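Savano tour: Plokau added as support for the March dates

bhavana_n
Posted 2026-01-31
Savano's mailing list went out this morning. Plokau are opening on all 13 dates in March, and Zhong are dropped from the bill. Tickets already bought are still good.

jpatwary
Zhong weren't dropped, they pulled out. Their bass player has a new job and can't get the time off. Their own post says so.

bhavana_n
Fair enough, I only had the email to go on. It just said "change of support."

kilowfan457
Bad swap either way. I saw Plokau open for Kilow last year and you couldn't hear the vocals past the first few rows. Four songs in, half the room was at the bar.

yurani.s
I was at one of those Kilow shows and thought they were the better band on the night. The sound was bad for everybody, Kilow included. That room holds about 2000 and the PA isn't up to it.

Savano are playing much smaller places this time. The one near me holds 651, and I've never had a problem hearing a support act there.

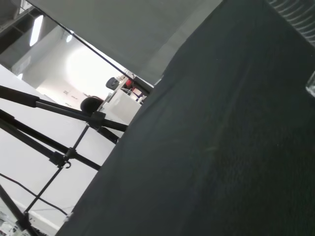 I'd get there early if you're going. Last time the first band was on 20 minutes after doors and a lot of people missed them.

kilowfan457
Maybe. I still would have picked Zhong. The second EP is better than anything Plokau have put out.

jpatwary
Agree on the EP. Don't agree on live — Zhong barely look up from their pedals.

sreekumar_nb
Does anyone know if the shirts from the fall run will be at the merch table? The online store only has small left.

bhavana_n
Email doesn't mention merch. I'll ask when they answer me about set times.

yurani.s
They had plenty of large at the last show I went to, cash only though.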